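Storage and Shelving, Unit 4: Open compartment units
Course handout, Drurent Interiors Program

4.1 Terms
A compartment unit consists of a top board, vertical dividers and horizontal shelves. Each opening is called a cell. Cells are numbered by column from the left and by row from the top, so that cell 3/2 is the third column, second row. Use this order in all written work. The Baltemer tables print the row first – convert before copying.

4.2 Fixed and movable shelves
A fixed shelf ties two dividers together and helps to keep the unit square. A movable shelf rests on pins and adds nothing to stiffness. Pin holes are bored in the dividers at a regular pitch, and both ends of a shelf must sit at the same level. Unused holes may be left open or plugged. On white board they read as small dark dots and should be marked on the elevation drawing.

4.3 One item per cell
For display, a single small object on a plain shelf is easier to find than a group. Fruit is a convenient test load: the shapes differ, and a pear will lie on its side where a mangosteen stands upright. Assign the cell first, then the item.
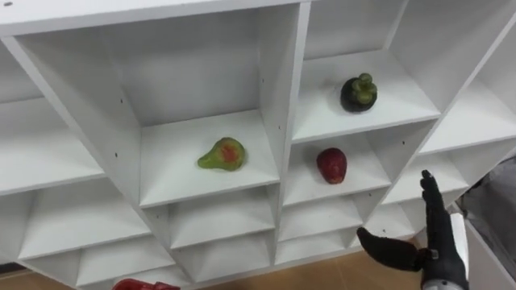 Arancibia, 8th January

Notes from the practical session

Matte white board gives little contrast between divider, shelf and back panel. Cell walls vary from bright white to soft gray with the light, and deep cells are darker than their openings suggest. Dark items such as the mangosteen stand out without help. A light green pear depends more on its outline and on the faint shadow under it.

Record for each cell: column, row, item, resting position. Write "empty" where there is no item; do not leave the line blank. An item lying down is entered with the direction of its narrow end.

4.4 Exercise
Draw a unit with cells 40 cm wide and a total load of 51 kg. Divide the load equally over 20 cells and state the load per shelf. Show fixed shelves as solid lines and movable shelves as broken lines. Drawings go in the Ano folder by the first week of February.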